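Cards

Maddocks wanted it by five and it was gone three already, and Tegwen Penry had her shoes off under the desk because the pedals stuck otherwise.

"Again," she said. To herself mostly. Hands in the grips. Squeeze, lower, stop.
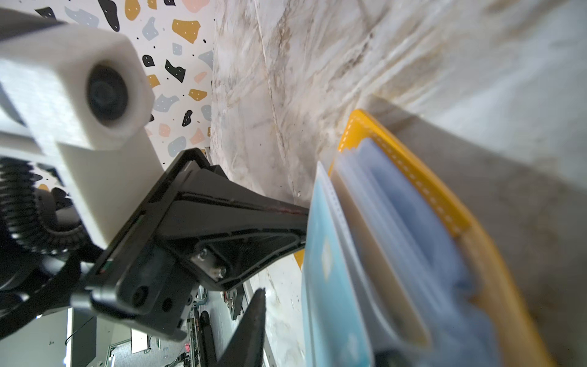
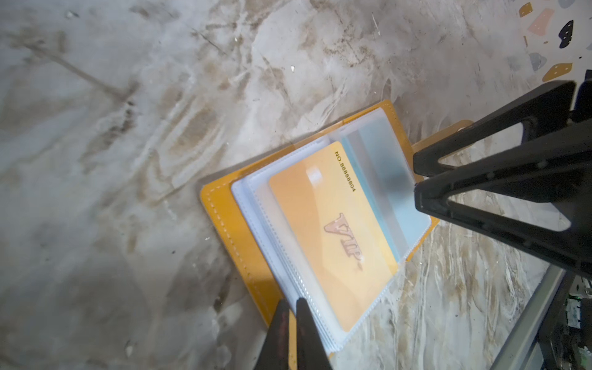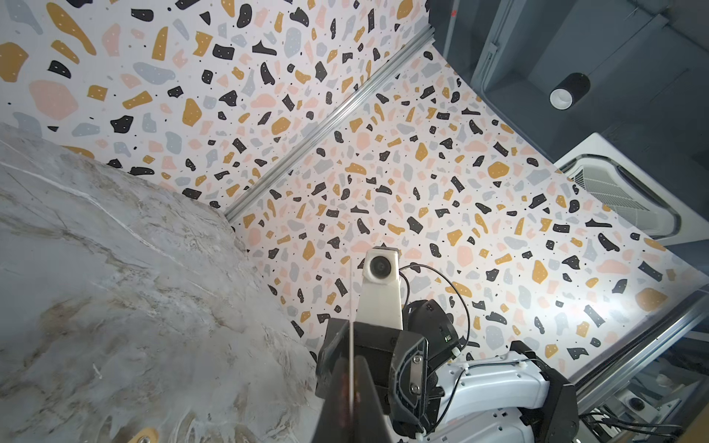 The rule at Triltanico was you did a thing 100 times and then the arms had a go. A hundred good ones. Bad ones didn't count, fumbles didn't count, sneezing on the grips definitely didn't count, she'd asked. She was on 88. Twelve to go.

Today's thing was cards. Take hold of the card in its sleeve, slide it up, let go, slide it back. Her mum could do it with a bus pass while shouting at the driver. Tegwen did it with two black claws in the next room and a delay you could feel in your teeth.

Lower. Lower. Too far, the plastic bent, she swore, pressed the red key. Scrap.

Still 88.

"You're gripping," said Maddocks from the doorway. Coat on. Never a good sign.

"It's a gripper."

"You. Your shoulders. It picks that up."

"It doesn't know I've got shoulders."

"It knows when you're cross." He looked at the clock, looked at her feet, went away again.

She sat there a bit. October light going orange on the blinds already. He was right was the annoying thing. She'd watched the Esell job back last month, twenty tries at folding a napkin, and you could tell to the minute when she'd had the letter from Jullorora. The arms went all stiff. Little jabs. Then afterwards when they ran on their own they did the same little jabs, every napkin, like they'd had a letter too.

The letter was in her bag. She'd not answered it. Jullorora was a long way off and the job was the same job, only more money and nobody there she knew. They wanted a yes or no by tonight and she'd been not thinking about it since breakfast, very hard.

Right. Shoulders.

She shut her eyes, which you're not suposed to, and thought about her nan dealing rummy. How Nan never pulled a card. She sort of leant on it with her thumb until it came. Big soft thumbs, flour in the cracks. You'd look down and you had your seven and you hadn't seen it arrive.

Opened her eyes. Squeeze, but less. Lean. Wait for it.

Up it came.

Let go. Back it went.

89.

She didn't say anything in case it stopped. 90. 91, a bit wonky, still counted. She found if she breathed out on the slide the left claw stayed put and didn't nudge the sleeve. 94. Somebody's phone going down the corridor, on and on. 96. Her foot had gone dead. 97 she nearly lost, the corner caught, and she just waited, the way Nan would of, thumb resting, no hurry, Nan who was never in a hurry in her life and missed every train there was.

It came free.

98, 99.

On the last one she went slow. Slower than she needed. Slid it home and kept the claws where they were for a second with nothing in them, then backed off and pressed the green key.

"Done," she shouted.

Maddocks came in with his car keys in his hand. Ten to five. He didn't sit, he leant over her and started it up, and they both stood at the glass and watched the arms go on their own with nobody in the chair.

First try it missed altogether. Pinched air. He made a noise.

"Give it a sec," said Tegwen.

It went back. Came down again over the card, closed, and then it did nothing at all for what felt like ages. Maddocks reached for the stop button and she put her hand on his sleeve.

"It's leaning," she said.

"It's what?"

The card came up out of the plastic, smooth as you like.

"Huh," said Maddocks. "Where'd it get that?"

She was looking for her other shoe. It had got right to the back, behind the bin, and she had to go in on her knees for it. The bag was down there as well with the corner of the envelope sticking out. She took hold of it and rested her thumb on the flap a minute, listening to the arms going through the wall, up, back, up, back.

"Can I use your phone?" she said. "Mine's dead and I need to ring someone before they shut."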